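Get the utensils off the counter and onto a stand: quick notes

By Lizeth Sotelo
Thursday, September 3, 2026
3 min read
87 shares | 11 comments

Short one today, kids need picking up. A few of you asked how I keep cooking tools out of the drawer without ending up with a crammed jar by the stove. Answer: a hanging stand. Round base, pole up the middle, hooks sticking out at the top. Mine spins, get one that spins if you can.

Before you hang anything, lay it all out on a clear table. Whisk, strainer, spatula, brushes, the lot. Then sort.
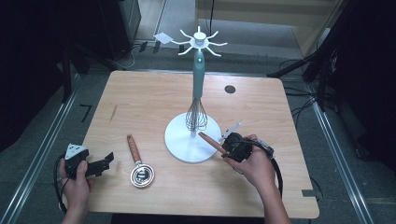
Weight matters more than looks. Heavy stuff goes on opposite hooks so the thing doesnt lean. Ladle one side, big spatula the other. Light stuff fills in between. Leave a hook or two free, you'll want them on pasta night.

No hole in the handle? Loop of kitchen twine, double knot, done. Or a small screw eye in the end of a wooden handle. Drill a tiny pilot hole first or it'll split. Ask me how I know.

Whisks: hang by the handle, wires down. Shake it out over the sink first or you get a puddle on the base.

Strainers: a fine mesh dents if it's shoved in a drawer under the potato masher. Hang it. Clean the mesh from the back with an old toothbrush, and do it right away, dried starch is misery.

Brushes and bristles

Pastry brushes, bottle brushes, anything with strands. Never stand them on the bristles to dry. They splay and stay splayed. Hang them or lay them flat on a towel. Warm water and a drop of dish soap, work it in with your fingers, rinse till it runs clear. Bristles falling out? Bin it, you dont want those in a pie crust.

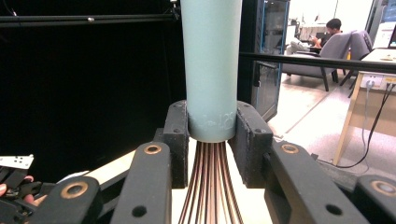
Wooden handles

Not in the dishwasher. Wash, wipe, let them dry fully before they go back on the hook. Once a month or so a rub of food-grade mineral oil, leave it overnight, wipe off the extra. Gray and fuzzy handle = fine sandpaper along the grain, then oil.

Clearing up the table

Crumbs off first with a dry cloth, otherwise your just dragging grit over the finish. Then damp cloth, well wrung out, with the grain. Then dry. Pale wood shows every smudge, so get down low and look across it toward the window. Stubborn mark: a little baking soda paste on a soft cloth, go easy, try a corner first. 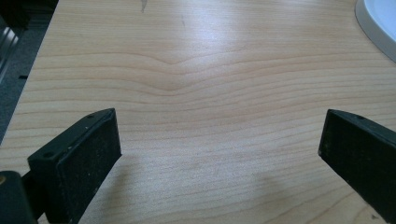
Where to put the stand

Close to the stove but out of the splatter. Grease on a hanging whisk is no fun. Wipe the base and the hooks when you do the counters, a flour film builds up on top where you dont look.

My sister-in-law keeps hers next to the mixer and only hangs baking things on it. Might steal that.

1,245 views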